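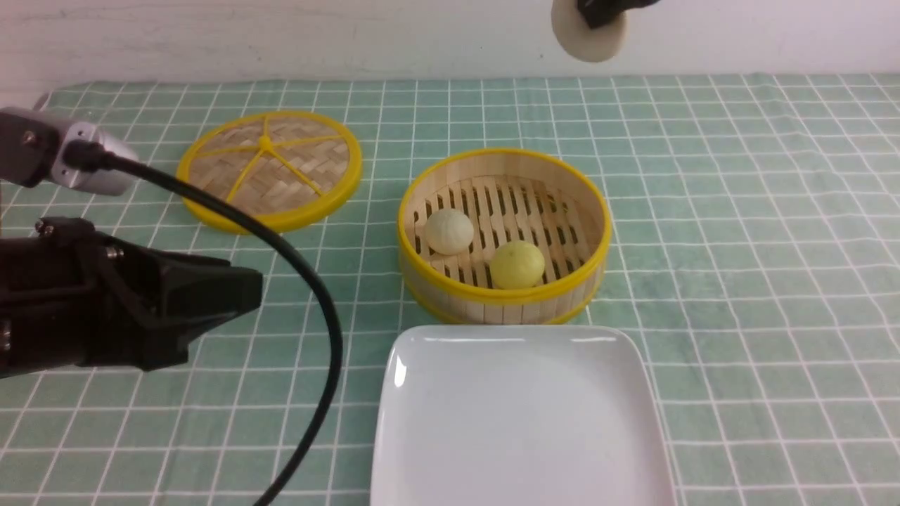

Chores by Gripper: Where Things Stand

By Tomos Griffiths
15 August 2024

Radwa Ragab does not expect a machine to run a kitchen soon. She has spent two years at Mellico, in Trokthorpe, on tasks that a child manages before breakfast, and she measures progress in small units.

"Moving a bun from a steamer to a plate is a fair test," she said. "The bun is soft, the basket wall is in the way, and the fingers have to get down inside it and back out."

Force is the first problem. Too little and the bun slips on the lift; too much and the pleats flatten. Ragab's group caps the closing force and accepts slower cycles – 18 seconds per bun in January, against a person's two.

The second is sight. A camera at the wrist loses the target when the fingers turn toward something else, so the controller has to remember where things were.

"It's a bookkeeping problem as much as a vision problem," she said.

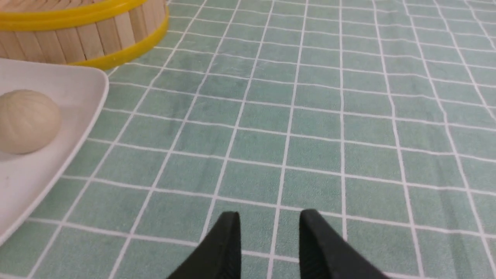 According to Darwish, none of this matters to a shop until the machine can also clear up after a dropped item. Ragab agreed in part. Recovery is the weak point, she said, and her group stops a run by hand when a bun lands outside the plate.

Would she put one behind a counter? "For 30 minutes, with someone standing next to it. Folding towels is closer. Wiping a table is closer still, if you don't care much about the corners."

Contact the editor | © 2024 Sunurow | Back to top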